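Workshop > Notebook > Lettings and sales > Gitcombe flats

Print this page | E-mail this page

March, started 7.40am

Flat 3, Gitcombe. Keys from Lilian last night, wrong fob on the ring, so ten minutes in the porch till somebody let me in. Tape and laser both with me. Laser flat by the second bedroom, tape after that.

Old particulars say 62 sq m. Don't trust them. Whoever did those measured into the bay and then counted the airing cupboard as well. Redo from scratch before anything goes on the Stakico listing. Jabari Nyamweya has the previous plan somewhere, ask him for the original and not the scan, the scan is stretched one way and every wall scales differently.

Living room: fine. Two sockets behind the radiator pipe, useless, mention to owner. Ceiling crack runs from the light fitting towards the window, hairline, looks old but I put a pencil mark and the month at the end of it so we can check at the next visit.

Kitchen: worktop joint lifting by the sink. Extractor just blows back into the room, so we can't say "vented". Lilian's draft says vented. Change it.

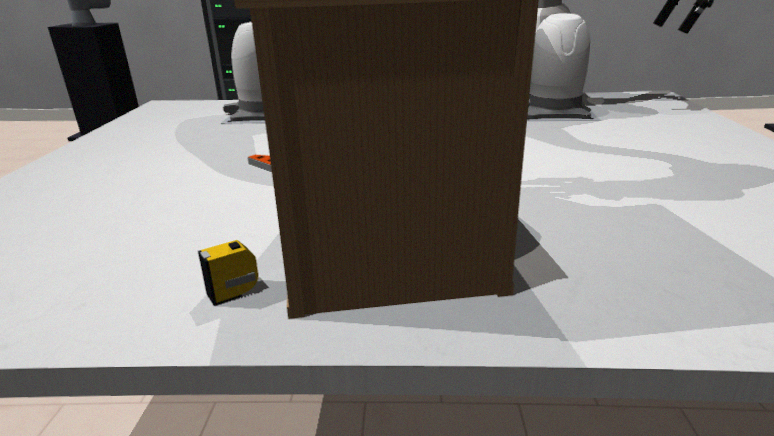

Second bedroom is where the plan goes properly wrong. Door drawn opening inwards, it opens out into the hall. Matters for the bed layout. Width at skirting and width at chest height don't agree, wall bows. Wrote down the smaller one. 174 cm clear between chimney breast and window wall, a small double with no room to walk round it. Call it a single / study and be done with it.

Bathroom: no window, fan works, sealant black along the back of the bath. Owner to redo before viewings, have asked twice allready.

Service charge. Seller says 300 a quarter, Ogola (managing agents) had a different figure on the phone and wouldn't put it in writing. Leave the line BLANK until the pack comes. Last time we guessed, at Evville, the buyer's solicitor found it and we lost a fortnight.

To do
- new plan drawn, door swing corrected
- laser charger back in the van, it was in the office drawer again
- chase Ogola for pack, also ask who pays for the roof
- return fob, get right one
- Lilian to take "deceptively spacious" out of the write up

Jabari rang 11.15, he's found the original plan but it's for Flat 2, handed. Might still do for the stairwell thicknes. Picking it up after lunch.

Print | E-mail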